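About Groron

Gripper maintenance and cell setup, Stirnstead
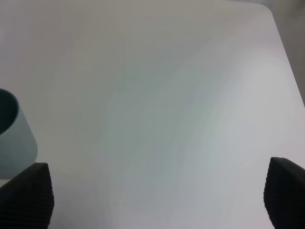
Groron sets up and services small robot cells for packing and lab benches. Most of our work is on two-finger grippers. Each service starts with the fingers open and clear of any part, so both grip pads can be checked. The ridges across the inner faces are brushed clean and inspected under a lamp. A plain cup on a white tabletop is enough for the first pick test – customer parts come later.

After a finger change we reset the tool center point, then run 30 test picks at low speed. If 2 or more fail, the fingers come off and the mounts are checked again. A full service takes roughly 9 hours, including the wrist cable and the camera bracket.

We started in one unit on the Jaswood estate and still keep our spare pads and fasteners there. Cherkaoui, our service log, is open to every customer and lists each part fitted, with torque values. Service requests received before 10 a.m. are scheduled the same day.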